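In Defense of Doing the Wash on a Monday

September 12, 2022

My grandmother did laundry on Mondays. Everybody's grandmother did, as far as I can tell, and if you ask people over a certain age they'll tell you Tuesday was for ironing and look at you as if you'd asked which way was up. I used to think this was the saddest thing I'd ever heard. A whole day! Every week! For socks!

I've come around. I'd like to argue that a fixed day for a dull job is one of the kindest things you can do for yourself, and that we gave it up without getting much in return.

What we got was "whenever." I can do a load at six in the morning or at eleven at night, and so for years I did both, and the job was never over. There was always something in the washer I'd forgotten, or something in the basket giving me a look. My neighbor Kane Brunton says he hasn't seen the bottom of his hamper since he moved to Gosgate, and he lives alone. He also owns 53 T-shirts (he told me the number with some pride), so I suspect he's part of his own problem.

In July I started keeping Mondays. I work from home on Mondays anyway, so I can't claim any great sacrifice, and I know plenty of people can't pick their day. My friend Dwynwen Lewis works shifts at a hospital and told me, pretty sharply, that a wash day is a lovely idea for folks whose weeks hold still. Fair enough. She has a point and I don't have an answer for it, except that her day could be a Thursday one week and a Sunday the next and still be a day. She didn't love that either.

But for me, wow. The first thing I noticed was how much thinking I'd been doing. Do I have enough for a load? Should I run the towels now or wait for the sheets? Is there time before dinner? All of that just went away. On a Wednesday, a dirty shirt is Monday's business. I drop it in the basket and go read my book.

The second thing was that I got better at it. When you do a chore in scraps you never really learn it. Now I shake things out before they go in, I hang up what needs hanging, and I've ruined one sweater since July, which for me is a personal best.
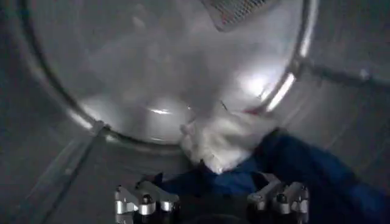 I also think a set day makes you look at your things a little more. For years I couldn't have told you what the inside of a dryer looked like, and I've been feeding clothes to one since college. You get that big round steel back panel, all cloudy reflections, with the mesh vent up at the top, and it's kind of handsome! I wouldn't hang it in the living room, but I've paid good money for mirrors I liked less.

Do I miss the freedom? Once in a while. I spilled coffee on my good pants on a Tuesday and had to decide what kind of person I was (I washed them in the sink, and I'm counting that as a loophole). My brother-in-law Emiliano thinks the whole thing is nuts and that next I'll be churning butter. He called twice last Monday to ask if the wash was done.

It was done by 5. I had leftovers for dinner and went to bed in clean sheets, and I won't have to think about any of it again for a week. I'm eyeing Fridays for the bathroom.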